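Category: Demo Days > Visitor Floor > Two-Arm Cleanup
Last updated: March
Reading time: 2 min

4. Setting up the cleanup demo

Visitors love this one! Picking up litter is a job everyone has done, so people start cheering for the robot right away. Give yourself plenty of time, and have the floor ready before the doors open at 10.

4.1 Bring the robot into the Donari room and park it facing the long table.

4.2 Put a fresh clear bag in the trash can and set the can within reach of the left arm.

4.3 Drop a few pieces of litter on the carpet. Mix the shapes -- a bottle rolls and a wrapper flattens, and the crowd enjoys seeing how differently the grippers have to come in.

4.4 On the Jiltden panel, set arm speed to 100 and load the routine called Lilent.

NOTE: The panel accepts values up to 500. Zdislava Matoušek ran our last open day at 192 and it looked great, but keep to 100 when there are children in the front row.

CAUTION: Visitors stay behind the tape while the arms are powered. Keep one hand near the stop button.

4.5 Press Start and let the arms work. Talk as they go, and take questions!
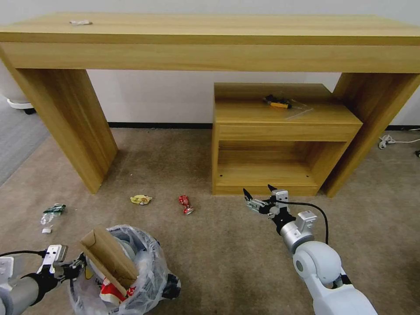
Fig. 4-2. Both arms over the carpet, with litter still on the floor and the lined trash can by the left gripper.

4.6 If a piece is missed, wait. The routine makes 2 passes, and the second one often gets the loudest applause.

4.7 To finish, press Stop, wait for the arms to fold, and switch off at the Kopecký power box. Spare bags are in Miloslav Čierny's office.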